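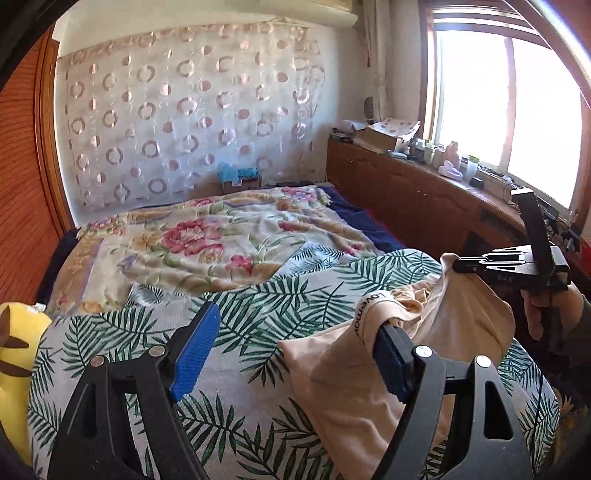 Figure 6. Two hand-held grippers at a bed, one jaw on a garment waistband.

6. Working on beds and soft goods

6.1 What the rules cover
Grip force limits were written for rigid parts. They say very little about cotton, and a certificate showing that a gripper passed on a steel block should not be read as a promise about pajamas. Darthorpe asks for the steps below in addition to any site rules. Where the two disagree, follow the stricter one.

6.2 Before you start
1. Check the finger pads on each gripper. Replace any pad that is torn or lifting.
2. Check the pivot screws by hand. Do not rely on the date on the service sticker.
3. Agree who will call "stop." One person only.
4. Move phones, glass and cords out of reach of both grippers.

6.3 Handling a garment
1. Lay the garment on the bed and find the waistband or a hem.
2. Bring one gripper in low, with the jaws open.
3. Close on the band. Stop when the fabric holds.
4. Keep the second gripper clear until the first has its grip.
5. Lift, place, open fully, then back away.

CAUTION: Elastic stores energy. Do not stretch a band between two grippers to see how far it goes.

NOTE: Older copies of this guide called the pads "fabric safe." The July revision dropped the phrase after Fung-ping Tse asked what test it was based on and got no answer. Do not put it back in site paperwork.

6.4 Pad inspection
Inspect pads every 300 closures and replace them at 2000. The Sammont checklist allows 1000 closures between inspections. We have not seen the data behind that figure and do not accept it.

6.5 Records
Log each snag or tear, however small. A log with no entries at all will be queried. Send questions on this section to Elie Issa.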